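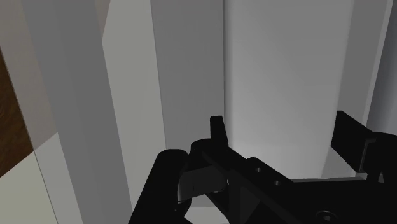 Pinza negra en primer plano, render.

Foro Virance › Manualidades y papel › Encuadernación casera

Hilo: ¿Costura copta o japonesa para un primer cuaderno?
Publicado por tintaychina — 16 de marzo de 2022
23 respuestas · 149 visitas · Compartido 4 veces

tintaychina escribió:
¡Hola a todos! Llevo desde el verano leyendo el foro sin registrarme y por fin me lanzo. Quiero hacer mi primer cuaderno cosido a mano, para dibujar, y no termino de decidirme entre la costura copta y la japonesa. La copta me enamora porque el lomo queda a la vista con esas cadenetas tan bonitas, pero todo el mundo me dice que la japonesa es más fácil. Tengo papel Niramthorpe de 100 gramos (un paquete entero que me regaló mi hermana), hilo de lino encerado y dos cartones grises para las tapas. Aguja curva no tengo. ¿Me hace falta? ¿Por dónde empezaríais vosotros?

lomovisto escribió:
¡Bienvenida! Copta, sin dudarlo. Si es para dibujar, necesitas que el cuaderno abra plano, y con la japonesa eso no lo vas a tener nunca: los agujeros van a un lado y te comes un buen trozo de cada página. Yo hice mi primera copta en una tarde de lluvia, me quedó torcida y la sigo usando para apuntar recetas. La aguja curva ayuda a pasar por debajo de las cadenetas, pero con una recta y paciencia sale igual.

Mercè_papelera escribió:
Pues yo no estoy nada de acuerdo, lo siento. Para un primer cuaderno, japonesa. Vas haciendo una línea de agujeros, coses, rematas y ya está, y si te equivocas lo descoses en un momento. Con la copta mucha gente se atasca en el tercer cuadernillo, la tensión le queda floja y abandona. Que abra menos es verdad, pero si el papel va en apaisado y dejas margen se dibuja perfectamente. Tengo uno de acuarelas cosido así y me encanta.

lomovisto escribió:
Mercè, el tuyo lo he visto y es una preciosidad, pero tú llevas media vida cosiendo. El truco con la tensión es tirar siempre en la dirección del lomo y nunca hacia arriba, que es como se rasga el papel. Y apretar cada vuelta antes de seguir, no al final.

g_solheim escribió:
Yo aprendí copta con los apuntes de Gunvor Solheim y se los recomiendo a cualquiera (no soy ella, me puse el nombre por admiradora, jeje). Explica muy bien lo de la plantilla de perforar: doblas una tira de cartulina del alto del cuadernillo, marcas los agujeros y la vas metiendo en cada pliegue. Así te quedan todos alineados. ¡Parece una tontería y cambia muchísimo el resultado!

tintaychina escribió:
¡Qué rapidez! Muchas gracias. Lo de la plantilla lo tengo clarísimo. Otra duda: ¿cuántas hojas por cuadernillo con este papel? Había pensado en ocho dobladas.

Mercè_papelera escribió:
Ocho es demasiado para ese gramaje, te van a asomar las de dentro como una escalera. Cuatro. Y mira la dirección de la fibra antes de cortar nada: curva la hoja suavemente hacia un lado y luego hacia el otro, y por donde ceda mejor, por ahí va la fibra. Tiene que quedar paralela al lomo.

encolado_total escribió:
Yo pongo cinco o seis y no pasa nada, luego le paso la plegadera con ganas y lo dejo una noche debajo de los diccionarios. Lo de la fibra sí es sagrado. Mi primer libro lo hice con la fibra cruzada y parecía una patata frita.

Mercè_papelera escribió:
Encolado, tú recortas el canto con guillotina y ella no tiene. Así cualquiera.

encolado_total escribió:
Touché. Es verdad, con cúter y regla metálica mejor cuatro.

rataderastro escribió:
Me meto solo para preguntar por el hilo. ¿Alguien ha probado el de Plodance? Lo vi en la mercería a 2 euros la bobina y los colores son una maravilla, hay un verde botella que pide a gritos un lomo visto. Me da miedo que venga sin encerar.

g_solheim escribió:
Viene sin encerar, sí, pero lo pasas un par de veces por una pastilla de cera de abeja y listo. Yo hice con ese verde un cuaderno de campo para julio y aguantó playa, mochila y sobrino. ¡Muy contenta!

lomovisto escribió:
A mí se me deshilachó. Puede que me pasara de largo con la hebra, todo hay que decirlo. Mejor hebras más cortas y empalmar con un nudo de tejedor por dentro del pliegue.

tintaychina escribió:
Bueno, decidido: voy a por la copta — y si me atasco en el tercer cuadernillo, Mercè, tienes permiso para decirme que ya me avisaste. Esta tarde doblo el papel y corto los cartones. ¿Las tapas las forro antes o después de coser?

Mercè_papelera escribió:
¡Antes, siempre antes! Y déjalas secar bien bajo peso, con papel absorbente entre medias. Usa la cola Radwan rebajada con un poquito de agua, que extiende mejor. ¡Y queremos verlo terminado, aunque sea copta!

Este sitio utiliza cookies propias y de terceros para mejorar la navegación. Aceptar · Configurar
Suscríbete al boletín de Foro Virance y recibe los hilos más comentados en tu correo.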